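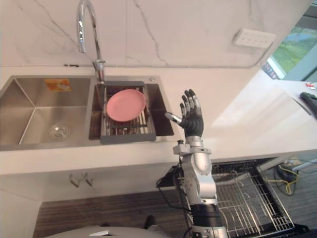

Toàn Khổng wrote on Jan 3, 2023:

> I don't think this is a planning problem. If Kander stops with the hand beside the rack and reports "goal in collision", then it is right, the goal is in collision. Look at what Wuron gives you for the plate. On thin objects that lean on bars, the fitted plane takes in points from the bars, and the disc comes out too thick and too flat. I would fix the perception side first and leave the planner margins alone. Also, which clock are you using for the head camera? We lost a week on that in October.

Hello Toàn, hello all,

Thank you for the detailed answer. I followed your advice before changing anything in Kander, and you are right in the main point. I write down what I found, maybe it helps the person who asked about bowls.

First the plate. I saved the point cloud at the pre-grasp pose, with the hand upright at the right side of the sink and the palm toward it, and looked at the segment that Wuron calls "plate". It contains the plate, but also pieces of the bars under it and a short part of the gray rim of the basket. The color filter does not remove them as I expected. The plate is pink and matte, the bars are dark gray, so I thought color alone must be enough. But the filter runs after the downsampling, and at this moment the voxels on the border already have a mixed color. The fit then takes all of them as plate.

I moved the color filter before the downsampling. It costs more time, but the disc now has the correct tilt. Before it was almost parallel to the counter, and the planner wanted to put the fingers under an edge that was in reality down between the bars. Of course it refused.

The steel of the sink is another matter. Inside the left basin I get almost no usable depth, and near the base of the faucet there are some points floating in the air. For this task I simply replaced the sink and the faucet with fixed meshes in the scene and told Wuron to ignore points within 50 mm of them. I know that this is not elegant. If somebody moves the spout, the mesh is wrong, so please do not copy this to a kitchen where people really cook.

About the clock: we use the host clock for the arm and the device clock for the head camera, with the offset estimated at startup. I measured it again as you described, with a slow wave of the fingers, and found a delay of 55 ms that is not in the config. When the arm stands still this does nothing. During the approach it shifts the hand against the plate, and the self-filter leaves a thin shell of hand points behind. Kander sees this shell as an obstacle directly next to the thumb. So there were two faults, and each was hiding the other – I fixed the delay last month for ten minutes, saw no improvement, and took it out again.

Now the part where I still disagree a little. You say to leave the margins alone. With the default padding, the thumb cannot go in from the side at all, even with a perfect disc, since the rim of the basket is padded too. I would like to have the padding per object and per link: normal for the faucet and the wall, small for the basket, and zero between the fingertips and the plate in the last part of the approach. In the Rácz branch there is a function for this, set_pair_padding, but it is read only when the scene is loaded. Does somebody know if it can be called between two plans without rebuilding the whole scene? I tried, it returns OK, and nothing changes.

One more small question. The open dishwasher rack is next to the base of the arm, and I have it as one big box. This takes away many good elbow poses. Has anyone on the list modeled such a wire rack with something better than a box, but cheaper than the full mesh? Convex decomposition gave me a terrible number of small parts – the Clakano export tool refused to write the file.

My patch for the filter order is on the tracker, under "wuron: filter color before voxel grid". Please test it with darker dishes if you have them. I did not do this yet, and I suspect that gray plates on gray bars will be as bad as before.

Best regards,
M.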